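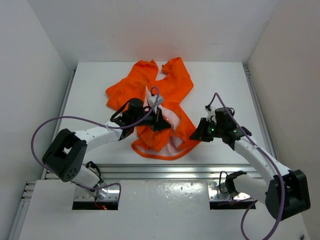

Flivemus发布Kundine吞咽监测系统技术验证结果,同步公开信号处理流程与接口文件

2026年7月31日,Flivemus公司公布颈部可穿戴吞咽监测系统Kundine的第一阶段技术验证结果。该系统把表面肌电、生物阻抗和颈部振动三类信号集中在一片柔性贴附单元内采集,用于吞咽障碍康复训练过程中的事件检测和时序测量。验证工作由Flivemus与Đàm康复工程中心共同设计,电气性能和时间同步性能的测量由Kotov计量实验室完成。

Kundine目前处于研究用器械阶段,尚未在任何地区取得医疗器械注册。本次发布的内容限于技术性能,不涉及诊断准确性或治疗效果的声明。

背景

吞咽是一个持续时间很短、参与肌群较多的动作。口腔期结束后,舌骨上肌群收缩,舌骨和喉部向前上方移动,气道关闭,食管上括约肌开放,随后各结构复位。临床上评估这一过程,主要依靠透视下吞咽造影和内镜检查。两种方法都能提供直接的影像信息,但前者涉及电离辐射,后者需要置入内镜,均不适合在日常训练中反复进行。

康复训练期间,治疗师通常以观察和触诊判断患者是否完成了一次吞咽,并据此记录次数。这种记录方式难以给出各阶段之间的时间关系,也难以在患者离开治疗室后继续。现有的表面肌电反馈设备可以显示肌肉活动强度,但肌电幅值受电极位置、皮下组织厚度和皮肤准备情况影响较大,说话、咳嗽、转头等动作也会产生相近的波形。

Kundine的设计目标是在无创条件下,利用几种物理来源不同的信号相互印证,降低单一信号造成的误判,并给出吞咽起始、喉部上抬和复位的时间标记。

系统构成

Kundine由颈部贴附单元、采集主机和工作站软件组成。

贴附单元采用聚氨酯基底,电极和导线以可拉伸导电油墨印制。肌电电极位于颏下区,左右各一对,差分采集;阻抗电极沿甲状软骨两侧排列,采用四电极法,激励电极与测量电极分开,以减小接触阻抗的影响。振动传感器固定在单元下缘的刚性小岛上,刚性小岛与柔性基底之间设有蛇形过渡区,用于减少颈部弯曲时的应力集中。与皮肤接触的水凝胶层为一次性使用,基底和电子部分可在更换凝胶层后重复使用。

采集主机佩戴于胸前,内含模拟前端、模数转换、时钟管理和无线传输电路。肌电通道的采样率为每秒3000次,阻抗和振动通道的采样率为每秒1000次。各通道由同一时钟源驱动,采样率之间保持整数比例关系,后续对齐时无须进行非整数倍重采样。主机内设有本地存储,无线链路中断时数据继续写入存储器,链路恢复后由软件按序号补齐。

工作站软件负责显示波形、执行事件检测、记录训练任务标签和导出数据。软件的检测模块与显示模块相互独立,检测模块可在没有图形界面的环境下运行,便于研究机构对历史数据进行批量处理。

信号处理流程

原始肌电信号先经带通滤波和工频陷波,再进行全波整流与平滑,得到包络曲线。包络的基线在每次任务开始前的静息段内估计,检测阈值随基线离散程度变化,不使用固定的电压阈值。采用这一做法后,同一受试者更换贴附单元时无须重新手动设定参数。

阻抗信号经解调后分为慢变分量和快变分量。慢变分量主要反映呼吸、姿势变化和凝胶层状态,软件将其用于接触质量监测。快变分量与吞咽时咽部气体、液体和软组织的重新分布有关,用于提取谷值时刻和恢复时刻。

振动信号用于辅助区分吞咽与发声。发声时振动能量集中在基频及其谐波附近,持续时间较长;吞咽产生的振动持续时间较短,谐波结构不明显。检测模块计算短时能量和谐波性指标,并将其作为排除条件。

三类信号的特征在时间轴上对齐后,送入一个有限状态检测器。检测器包含静息、候选、确认和恢复几种状态。肌电包络超过阈值时进入候选状态;在规定的时间窗内出现阻抗快变分量下降且谐波性指标低于限值时,转入确认状态;阻抗恢复至基线附近后,转入恢复状态并输出事件记录。若时间窗结束时条件未满足,候选事件被舍弃,但其特征值仍写入日志,供事后复核。

Flivemus在第一阶段未采用端到端的神经网络分类器。公司研发部门说明,状态检测器的每一步判据可以单独检查,参数与生理过程之间的对应关系较为清楚,有利于在样本量有限的阶段查找误判原因。基于学习的分类方法将在后续阶段作为对照方案进行评估。

验证设计

第一阶段验证包括台架测试和受试者测试两部分。

台架测试在Kotov计量实验室进行,测量内容为输入参考噪声、共模抑制、通道间串扰、激励电流稳定性和时间同步误差。时间同步误差的测量采用同一触发源,向各类通道同时注入阶跃信号,比较各通道记录到的跳变时刻。测试在主机电池满电和低电量两种条件下分别进行,并覆盖无线链路正常、链路中断和链路恢复的情况。

受试者测试在Đàm康复工程中心进行,共纳入33名无吞咽障碍病史的成年受试者。每名受试者在坐位下完成一组规定任务,包括空咽、吞咽少量清水、吞咽稠化液体,以及朗读、咳嗽、清嗓、转头和低头等干扰任务。任务顺序经随机排列。每种吞咽任务重复3次,各次之间设有静息段。

参考标记由受过培训的标注人员根据同步侧面视频中的喉部运动和受试者按键信号给出。标注人员在标注时看不到Kundine的波形和检测结果。标注人员之间意见不一致的片段交由另一名标注人员裁定,裁定前后的标记均予以保留。

测试方案在受试者入组前锁定。检测器参数在独立的预试验数据上确定,正式测试期间未作调整。预试验受试者不计入上述人数。

主要结果

台架测试中,各类通道的输入参考噪声、共模抑制和通道间串扰均符合设计规格。激励电流在规定的负载阻抗范围内保持稳定,负载超出该范围时,主机按设计切断激励输出并发出接触异常提示。

时间同步方面,链路正常和链路中断条件下,各通道的跳变时刻均落在规定的同步容限以内。链路恢复阶段的首轮测试中,出现过数据补齐顺序正确、但时间标签偏移一个数据包长度的情况。经查,原因在于补齐程序在存储器分区切换时重复读取了上一分区的尾部序号。固件修改后,Kotov计量实验室按原方案重新进行了全部链路测试,未再观察到偏移。受试者测试使用的是修改后的固件。

受试者测试中,检测器在清水和稠化液体任务中的表现较为接近,空咽任务的漏检多于前两者。对漏检片段的复核显示,空咽时阻抗快变分量的幅度普遍较小,部分片段未达到确认条件。干扰任务中,朗读和咳嗽引起的误检主要被振动通道的排除条件拦截;清嗓引起的误检比例高于其他干扰任务,原因是清嗓动作常伴随喉部上抬,其振动的谐波结构又弱于正常发声。

低头任务对阻抗慢变分量影响明显,但未导致检测器误入确认状态。少数受试者在反复低头后出现凝胶层边缘翘起,软件的接触质量监测对此给出了提示。按照测试方案,出现提示的片段不从主分析中剔除,另行给出剔除后的补充分析结果。

时序测量方面,以肌电包络起点作为吞咽起始标记时,稠化液体任务的起始至阻抗谷值间隔长于清水任务,方向与已有的生理学认识一致。由于本阶段没有同步影像学参考,该间隔不能直接等同于任何一项透视测量指标。

完整的分任务结果表、混淆矩阵和各受试者汇总数据载于随本新闻稿一并发布的技术报告。

皮肤耐受与佩戴

受试者测试前后,由Đàm康复工程中心的工作人员检查贴附部位皮肤并记录。记录中未见需要医疗处理的皮肤反应。部分受试者在取下贴附单元后出现压痕或轻微发红,离开测试场所前均已消退。测试方案规定的佩戴时间较短,现有数据不能用于推断连续长时间佩戴的皮肤耐受情况。

颈部较短或颏下软组织较厚的受试者在佩戴时,贴附单元的下缘容易落在锁骨上方的皮肤皱褶处,振动信号幅度随之下降。针对这一情况,Flivemus正在准备另一种尺寸的基底,电极间距保持不变,仅缩短肌电区与阻抗区之间的连接段。蓄有胡须的受试者须在测试前剃除颏下区毛发,这一要求已写入操作说明。

电气安全与数据保护

采集主机由内置电池供电,充电期间采集功能由硬件互锁关闭,软件无法绕过。阻抗激励电流设有硬件限流,限流电路独立于主控制器。贴附单元与主机之间采用带防误插结构的连接器,未完全插入时主机不启动激励。

测试数据以受试者编号存储,编号与身份信息的对应表由Đàm康复工程中心保管,Flivemus不持有该表。侧面视频包含可识别的面部信息,仅在中心内部用于标注,不对外提供。提供给Flivemus的数据包括传感器波形、任务标签和参考时间标记。

主机与工作站之间的无线传输经过加密,配对须在主机上按键确认。工作站软件默认不连接外部网络,软件更新通过离线安装包完成,安装前校验数字签名。

接口文件与研究使用

Flivemus同时公开Kundine数据文件格式说明和检测模块的接口文件。数据文件采用分块结构,每个数据块包含通道标识、起始序号、时间标签、样本数据和校验值。读取程序遇到无法识别的通道类型时,可依据块长度字段跳过该块继续读取,因此日后增加传感器类型不影响旧版程序读取原有通道。

接口文件规定了检测模块的输入、输出和日志格式。研究机构可以用自行开发的算法替换状态检测器,并继续使用原有的显示和导出功能。替换后的检测结果在导出文件中带有算法标识和版本字段,以便与Flivemus提供的检测结果区分。

参考读取程序附有一组合成测试文件,涵盖正常记录、链路中断后补齐的记录、校验值错误的数据块和提前终止的文件。使用方可先以这组文件检查自己的读取程序,再处理实际记录。

研究用样机将以借用方式提供给具备伦理审查条件的机构。申请机构须提交研究方案概要、伦理审查状态和数据管理安排。借用期间的一次性凝胶层由Flivemus提供,机构不得将样机用于研究方案以外的临床决策。

已知限制

第一阶段受试者均无吞咽障碍病史,结果不能外推至脑卒中、头颈部肿瘤放疗后或神经退行性疾病患者。上述人群的肌电幅值、动作时序和代偿方式可能与健康成年人存在较大差异。颈部有手术瘢痕、放疗后纤维化或气管切开套管时,贴附位置也须重新评估。

参考标记来自侧面视频和按键信号,其时间分辨能力受视频帧率和受试者反应时间限制。因此,参考标记适合用于判断事件是否发生,用于评价时间标记精度时应当谨慎。

系统不能检测误吸,也不能判断残留。检测到一次吞咽事件,仅表示传感器信号满足检测器的判据,不表示该次吞咽安全或有效。Flivemus要求所有研究合作方在受试者知情同意文件中写明这一点。

植入心脏起搏器、除颤器或其他有源植入物者不在本阶段入组范围内,现有文件也不支持在此类人群中使用阻抗采集功能。

后续安排

第二阶段验证将在Đàm康复工程中心进行,计划纳入正在接受吞咽康复训练的患者,并在临床常规造影检查期间同步采集Kundine数据,不为研究目的增加额外的造影次数。该阶段的主要分析指标为事件检测的一致性,次要指标为阻抗谷值时刻与影像中喉部上抬最高点之间的时间差。研究方案已于6月提交伦理审查,入组工作在审查通过后开始。

由于造影设备会对高阻抗输入电路产生干扰,Kotov计量实验室将先行测量主机在造影环境下的噪声水平,并评估贴附单元导线在影像中的显影程度。若导线遮挡舌骨或甲状软骨的轮廓,将调整走线位置后再进入受试者测试。

算法方面,清嗓引起的误检和空咽漏检是下一版检测器的处理重点。研发部门正在评估两项修改:一是将阻抗确认条件由固定比例改为随受试者个体清水吞咽幅度标定;二是在振动通道中增加起始段斜率特征。修改后的检测器将在第一阶段数据上进行开发,性能评价仅使用第二阶段新采集的数据。

关于Flivemus

Flivemus从事生物电与生物阻抗测量设备的研发,业务包括可穿戴采集硬件、信号处理软件和研究用测量系统。Kundine为该公司在康复工程领域的在研项目。

关于Đàm康复工程中心

Đàm康复工程中心开展康复测量方法、人体工学和辅助技术方面的研究,设有受试者测试区和数据标注室,承担本项目的受试者招募、测试实施和参考标注工作。

关于Kotov计量实验室

Kotov计量实验室提供低电平信号测量、时间同步测量和电气安全测试服务。该实验室在本项目中按合同承担台架测试,未参与检测算法的开发,也未参与受试者数据的分析。

资料索取

技术报告、数据文件格式说明、接口文件和合成测试文件可向Flivemus技术文档部门索取。样机借用申请由Flivemus研究合作部门受理。媒体转载本新闻稿时,请保留“研究用器械,尚未取得医疗器械注册”的说明。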